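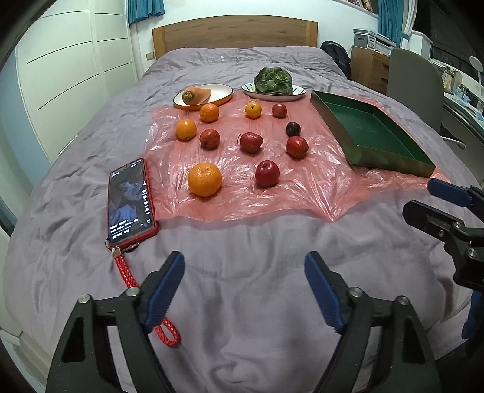
Setting up a hand-held gripper for home demos

So you've printed the linkage, pushed in the pivot pins and now you want the jaws to pick something up without launching it across the room. I've built 3 of these (first from the Drotik plans, then my own mash-up) and the tuning is where I always lose a Saturday!

Start with the pads. Rough up the inner face of each jaw with 100 grit paper, wipe it down, then glue on the rubber. I use Nørgaard contact adhesive and clamp it overnight. Don't rush this bit – a pad that creeps sideways will have you chasing a calibration fault that doesn't exist.

Next, the pivots. Nip each one up until the jaw stops flopping, then back off a touch. The jaws should open wide and close again with one finger on the trigger. If they grab halfway, look for a stray blob of plastic inside the linkage and file it off.

Now plug in the board and open the Ulitz logger. Squeeze fully shut, hit zero, open right up and save. Mine reads 3796 at full open, but yours will be different, so write it on a bit of masking tape and stick it to the handle.

For practice, raid the fruit bowl. Apples are slippery and good for finding out if your pads line up. Oranges are more forgiving, and a plum will tell you pretty quickly if you're squeezing too hard (sorry, plum). Work on something soft like a doona while you're learning, and put a plastic sheet down first.

I do up to 200 grabs before I trust a new set of pads. Recheck the zero afterwards, and if it's drifted, go back and look at the pivots before you touch any settings.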